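Introduction to Scene Rendering
Week 5 handout: Perspective and the Low Camera
Instructor: Reshma Venter 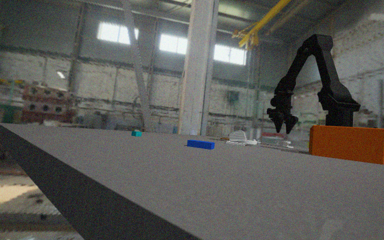 Fig. 1. Rendered tabletop from a very low angle, with a blue block near the center and a small teal cube farther back.

Reading for this week: the perspective chapter in the course reader, up to the section on lens shift. Bring your sketchbook. The workstations in Pudgate are open until the building closes, but the render queue is slow in the last hour, so start long renders early.

1. Eye level and the horizon

The horizon line is set by the height of the viewer's eye. If the camera is raised, the horizon rises with it relative to the objects on the ground. A box lower than the eye shows its top. A box taller than the eye does not. Students often place the horizon by feel and then wonder why the furniture looks tilted. Put it in first, lightly, and build everything else from it.

On a level plane, all parallel lines running away from you meet at a point on the horizon. Parallel lines on a sloping plane meet above or below it. A ramp going up away from the viewer has its vanishing point above the horizon, and a ramp going down has it below. Stairs follow the same rule if you treat the front edges of the steps as lying on one long ramp.

2. Foreshortening

A surface seen nearly edge-on gets squeezed in the direction of view. Its width holds up and its depth collapses. When the camera is low, a floor or table that is as deep as it is wide may look like a thin strip, and equal distances along it shrink quickly as they move away. Floor tiles are the usual test. Draw a row of tiles with equal spacing in depth and the floor will look as if it is bending up toward you.

The diagonal method fixes this. Draw one tile correctly, find the midpoint of its far edge, and run a line from a near corner through that midpoint until it hits the side line. That gives the depth of the next tile. Repeat as needed. We did this on the board with Kamran Rahimi's street drawing, and his corrected version is pinned up outside the lab.

3. Size and distance

In a simple perspective projection, the drawn size of an object is inversely proportional to its depth from the camera. Move it to double the depth and its drawn height is halved. Note that depth is measured along the viewing direction, so two objects on a plane parallel to the picture are drawn at the same scale even if one sits well off to the side.

Size alone does not tell the viewer how far away something is. A small cube close by and a big cube far off can cover the same area of the picture. Viewers sort this out with other clues:

Overlap. The nearer object covers part of the farther one. This is the strongest clue and works even in flat drawings.
Contact. The point where an object meets the ground. On level ground below eye level, a higher contact point means farther away.
Texture. Grain and pattern get finer with distance.
Shadow. A cast shadow ties an object to the surface. Remove it and the object may seem to float.
Haze. Useful outdoors, seldom indoors.

4. Focal length and viewing position

A common mistake is to say that a wide lens changes perspective. Perspective depends only on where the camera stands. A wide lens takes in more from that position, and people then step closer to fill the picture, and it is the step that changes the proportions. You can check this by rendering from one position with two focal lengths and cropping the wide one to match. Apart from sharpness, the crops will line up.

Objects near the edges of a wide view do look stretched. A sphere is drawn as an ellipse there. The drawing is correct for an eye placed at the center of projection, but most of us look from farther back – so the stretch becomes visible.

5. Materials and edges

Matte surfaces spread light in many directions and keep much the same brightness as the camera moves. Glossy ones change a great deal, and at low angles even a fairly dull floor can pick up a reflection. If your render has a bright streak near the horizon that was not there from above, check the roughness setting before you move any lights.

Pay attention to the front edge of any large plane. It is often in shadow, and a dark band there gives the plane thickness.

Assignment

Set up a plain room with one large horizontal surface. Render it twice, once from standing eye height and once from just over the surface. Do not change the focal length. Print both and draw the horizon and vanishing points on top in colored pencil.

Write one paragraph on which depth clues grew weaker in the low view and which grew stronger. Hand it in on paper to Haiyan Long. Late work goes in the tray by the door with your name on every sheet.

Printing credit questions go to Banafsheh Pakzad.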